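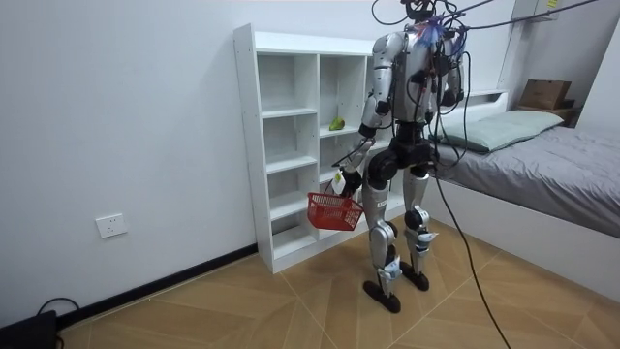
Figure 2. Full-size bipedal unit with basket at the shelf station, bedroom layout.

Section 4. Planning and budgeting for a domestic test room

4.1 Purpose of this section

This section is for purchasing officers and site managers who are preparing an order for a Reltuveck bipedal unit and the room in which it will work. It should be read before the order form is completed. Assembly and first power-up are covered in Section 5.

4.2 Before requesting a quotation

1. Measure the room. Record the length, width and ceiling height, and mark the door, the bed and any fixed shelving on the plan. The door opening must be no less than 102 cm wide for delivery of the crated unit.

2. Confirm the overhead support. The building owner must agree in writing to the fixing points before the support kit is ordered. Where the ceiling cannot take a fixing, request the free-standing gantry, which is quoted separately.

3. Identify the wall outlets to be used. Enter each one on the plan, with the distance to the working area. Cable lengths are set at the time of order and cannot be changed after dispatch.

4. Check the floor. Tile, sealed wood and short-pile carpet are accepted. Loose rugs must be removed from the plan.

5. List the tasks the unit is to carry out in its first year. Trudbridge will use this list to advise on hands, spare parts and training days.

Note: Furniture is not supplied. Ordinary household items are suitable, and most sites buy open cubby shelving and a standard bed frame locally. Allow for these under "Room fittings" on the budget sheet.

4.3 Preparing the budget

1. Enter the price of the unit, the support kit and the cable set on separate lines. They carry different warranty periods.

2. Add delivery and insurance. The standard crate weighs 110 kg when packed, and sites above the ground floor should obtain their own quotation for lifting.

3. Enter 296 operating hours for the first service interval. Sites expecting to pass this figure within the financial year should budget for a second service visit.

4. Add small handling items such as baskets, boxes and food items for shelf work. These wear out or spoil, and should be treated as a running cost.

5. Set aside a sum for replacement cables and outer shells. Neither is covered by the Guthrie maintenance plan – see the schedule attached to the contract.

Caution: Do not reduce the budget by leaving out the overhead support. The unit must not be operated in a furnished room without it.

Caution: Cables crossing the floor are a trip hazard. Plan a walking route for staff which does not cross them, and show it on the room drawing.

4.4 Submitting the order

1. Send the room plan, the task list and the signed budget sheet together to the Brolulport sales office. Incomplete sets will be returned.

2. Orders received by the end of May are placed in the summer delivery round. Later orders are held for the following round.

3. Keep a copy of the approved plan on site. The installation team will ask for it on arrival and will not begin work if the room differs from the drawing.

Note: Prices in the current list replace those issued before 08/04/2020. Quotations made under the earlier list must be renewed before an order can be accepted.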